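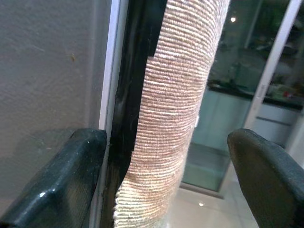 Cahier d'atelier, enceintes colonnes Pruvar
29 août 2021

Repris la paire de Pruvar laissée de côté depuis février. Symptôme inchangé : la voie gauche perd du grave dès qu'on monte un peu, la droite reste propre. Pieter Dewulf avait noté « filtre ? » sur l'étiquette, sans autre détail.

Démonté le bornier gauche. Cosses serties d'origine, une des deux bouge à la main. Ressoudée. Pas de changement à l'écoute, donc le défaut est ailleurs, mais c'était à faire.

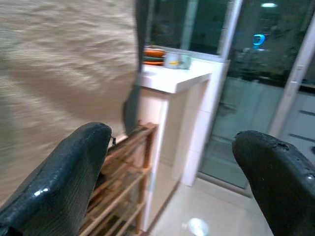

Mesure ensuite au micro, à 2 m, signal glissant. À 100 Hz les deux colonnes se superposent. À 35 Hz la gauche décroche nettement, et le décrochage augmente avec le niveau. Inversé les câbles côté ampli (le Meijer de l'atelier) : le défaut suit l'enceinte, l'ampli est hors de cause. Inversé aussi les filtres entre les deux caisses, ce qui prend un temps fou à cause des vis de fond. Même résultat, le filtre est bon. Pieter, tu peux rayer ton étiquette.

Reste le boomer ou la caisse. Bobine : résistance identique à gauche et à droite. Suspension gauche plus raide au toucher, et un frottement léger quand on pousse la membrane de travers. Je penche pour un spider qui se décolle sur une partie du tour. Pas vu à l'œil, le saladier cache tout.
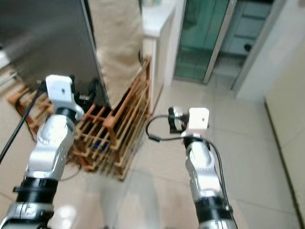
Ruben Van Damme propose de passer directement à des haut-parleurs Flamside, qu'il a déjà montés dans une caisse du même volume. Je préfère recoller d'abord. Le Flamside demande de reprendre le perçage et sans doute l'accord de l'évent, et le client veut garder l'aspect d'origine. Si le recollage ne tient pas, on en reparle.

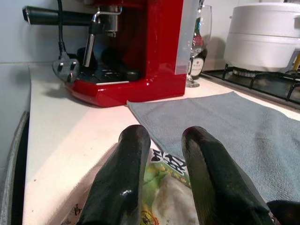
Commande passée chez Prisisico : colle pour spider, joint mousse pour le pourtour, deux jeux de cosses. Délai annoncé de 14 jours. En attendant, les vis de la colonne gauche sont dans le tiroir du bas, celles du boomer à part. Pour les petites pièces, prendre un sachet plastique et écrire au feutre dessus ; un emballage plastique déjà imprimé, comme celui du plan de travail avec ses caractères chinois noirs et ses taches vert pâle, ne convient pas, on n'y relit rien.

À faire au retour de la colle :
- déposer le boomer gauche, repérer l'orientation avant
- nettoyer l'ancienne colle, centrer la bobine avec des cales
- laisser sécher une nuit, membrane vers le haut
- refaire la mesure à 35 Hz, même position de micro (marques au sol)
- contrôler le boomer droit tant que tout est ouvert

Temps passé : plus de 2 heures, presque tout sur les filtres. Compter la moitié au client.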